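5 Recording a Demonstration by Remote Control

Sections 3 and 4 covered mounting the arms and pairing the operator station. This section explains how to record a task with the Groretti station so the arms can be trained on it later. Read the whole section once before you record anything. The task used throughout is lifting a soft toy off a plate, which is the first task in the Doranmont starter set.

5.1 Before you begin

You need:
- both arms powered and homed (see 4.2)
- the operator station, with the left and right hand controllers charged
- one round plate with a raised rim
- one plush toy small enough to sit on the plate
- free disk space on the recording computer. A full session of 203 episodes needs 328 GB with all cameras on.

CAUTION: Keep hands and loose sleeves out of the reach of both arms whenever the status light is green. The arms follow the controllers as soon as the clutch is held, including any controller that has been knocked or dropped.

The person at the station is called the operator. The person at the table who resets the objects is called the attendant. One person can do both jobs, but must set the station to PAUSE before walking to the table.

5.2 Setting up the table

1. Clear the tabletop of tools, cups and packaging.
2. Put the plate where both arms can reach it. Leave enough room at the sides for the wrists to turn.
3. Lay the toy on the plate. It may be on its side, on its back or on its front.
4. Check the camera view on the station screen. The whole plate must be visible with the arms in the home position.
5. Check the cable at the wrist of each arm. It should have enough slack for the wrist to turn fully both ways without pulling tight.

Note: Glossy plates and tabletops reflect ceiling lights. If the reflection covers the toy on the screen, move the plate a little or turn off the light directly overhead. Do not change the camera exposure partway through a session.

5.3 Taking control

1. Pick up both controllers and hold them in a comfortable position, elbows at your sides.
2. Press and hold the clutch on the left controller. The left arm beeps once and starts to follow.
3. Move the controller slowly in each direction and confirm that the arm goes the same way.
4. Release the clutch. The arm stops and holds its position.
5. Repeat steps 2 to 4 on the right.

If an arm moves the wrong way, release the clutch and repeat the pairing procedure in 4.5. Do not try to correct for it by hand. Episodes recorded with a bad pairing cannot be repaired.

5.4 Recording the pick

1. Enter the task name and operator name on the station. Press RECORD.
2. Bring the left gripper over the toy with the jaws open.
3. Lower it until the jaws are on either side of the thickest part of the toy. Go in at an angle if the rim of the plate is in the way.
4. Squeeze the trigger gradually until the force bar reaches level 4. Hold it there for one second before you lift.

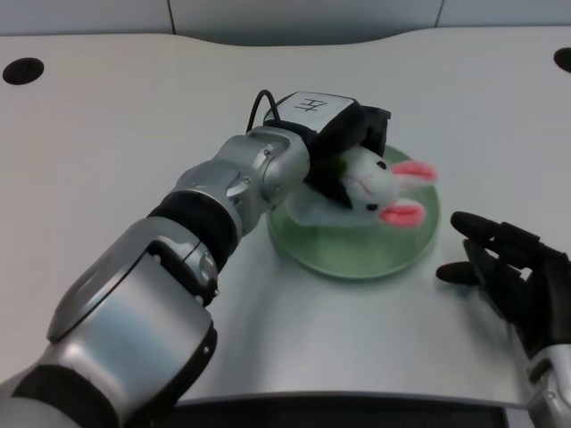

5. Raise the toy straight up until it clears the rim, then move it sideways and set it on the tabletop.
6. Open the jaws, back away and return the arm to home.
7. Press STOP. Mark the episode GOOD, RETRY or DISCARD.

Keep the idle hand open and still beside the plate during a one-arm task. Resting the second controller on the station shelf is fine as long as its clutch is released.

CAUTION: Do not press the jaws down against the plate. The force bar shows grip force only and will not warn you about downward load. A glass plate can crack.

5.5 What to keep and what to discard

Keep an episode in which the toy slips and you pick it up again smoothly. Mark it GOOD and add the tag "regrasp".

Discard an episode if:
- the attendant's hand enters the camera view while recording
- the plate is dragged more than its own width
- the clutch was released for longer than three seconds

Training on this task starts to give usable results with far fewer than 1,000 episodes, but the toy's position must vary. Change its direction on the plate after each episode, and change the plate's place on the table after every tenth.

5.6 Ending the session

1. Return both arms to home and set the station to PAUSE.
2. Wait for the message "All episodes written".
3. Copy the session folder to your storage drive before turning off the computer.

Section revised 2024-06-04 by Sânziana Zamfir. Replaces the version supplied with station software released in March.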